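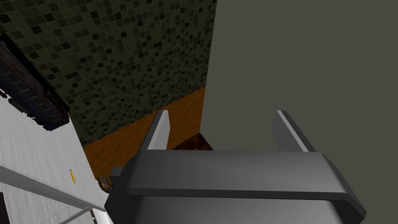
A gripper in greys, seen from behind, with its two fingers pointing forward.

Beverley Halliday had the kettle on before I'd got my coat off, and by the time I sat down there was a plate of cheese scones between us and a shoebox of cards beside it, which she told me I wasn't to open until I'd wiped my fingers. I've been wanting to talk to Beverley for this page ever since she ran the sympathy card afternoon at Ferside in April, when so many of you wrote to me afterwards to say how much calmer you felt about making them. It's a kind of card most of us put off, and I'm as bad as anyone. I have drawers full of birthday cake stamps and balloon stamps and hardly a thing I could send to somebody who has lost their mum.

"Everybody says that to me," Beverley said. "They say, oh, I always buy those. And I understand it, I did the same for years. You can be a bit slapdash with a birthday card and people laugh, but you're frightened of getting the other sort wrong."

She has been stamping for 30 years, and it began with a set of wooden alphabet stamps meant for her son, who wasn't the least bit interested. The sympathy cards came much later, when a neighbour across the road was widowed and Beverley walked to the shop and stood in front of the rack. "It was all lilies and gold writing," she said. "He was a man who grew leeks! I couldn't send his wife a lily. So I came home and stamped her a row of leeks, very small, in a soft green, and inside I wrote what I remembered about him. She's still got it on the dresser."

I asked her if she always tries to put something of the person into the card, and she thought about that for quite a while, buttering as she did so. "If I knew them, yes. If I didn't, I keep it plain. I don't like to guess. One stem of something, or a bit of grass seed head, and plenty of white left over. People fill cards up, don't they? I had to train myself to stop."

We got the shoebox open at last (fingers wiped, I promise) and I could see just what she meant. There was one with nothing on it but three grasses leaning to the left, and I would have been itching to add a sentiment and probably a ribbon as well. Beverley leaves the words for the inside. She told me she gave up on ready-made sentiments after stamping "With Deepest Sympathy" crooked on a card she had spent the whole evening on, and she has written by hand ever since.

Naturally I wanted to know about her inks, as I know you will too. She uses Gellen pads nearly all the time, the smaller ones, and she keeps to 7 colours for these cards - a slate, a dove grey, two greens, a faded plum, a straw yellow and a brown like weak tea. "The trick with Gellen is to stamp off first," she said. "Ink it, press it on scrap, then press it on your card without inking again. You get a lovely tired sort of colour. My granddaughter calls it the second-go method." The card itself is Pirihi, in the soft white, and she folds it with the back of a teaspoon because she keeps mislaying her bone folder. I must say her folds are crisper than mine.

She isn't against a gadget, mind you. There's a Rultalov die cutter under a tea towel on the sideboard, and she's fond of it for envelope liners, but it doesn't come out for the fronts very often. "I find a die-cut flower sits up too proud on a sympathy card. And it has to go through the post. I've had things arrive squashed flat, and then it looks like you couldn't be bothered, when you've been at it since teatime."

What I was keenest to ask about was the writing inside, since that was what most of your letters mentioned. I know I can sit with the pen in my hand for half an hour and then put "thinking of you" and feel ashamed of myself.

"There's nothing wrong with thinking of you," Beverley said, quite firmly. "I've put it many a time. But I tell the ladies at Ferside to write one thing the person did. It can be ever so small. He always held the gate. She made that dreadful fruit punch. When my sister died I had a card from a woman I'd never met, who said Jean used to save her the crossword from the staffroom paper. I read that one over and over."

She writes it out on the back of an old envelope first, leaves it until the morning, and copies it in neatly after breakfast. She doesn't mind sending a card late, either. Some of hers go months afterwards, once the first rush of post has stopped, and she keeps a little book with the dates in it so that she remembers. It's the same book she logs all her cards in, birthdays and new babies included, and she let me look up last year's total, which came to 437. I had to put my scone down.

"Well, I don't watch much television," she said.

Beverley's next session at Ferside is on a Tuesday, at 3 in the afternoon, and she'll be doing small thank-you cards this time, with the second-go method for anyone who missed it. Bring a couple of your own stamps and some scrap paper. The ink and card will be there for you, and I have it on good authority that there will be scones.

Words by Trudy Maihi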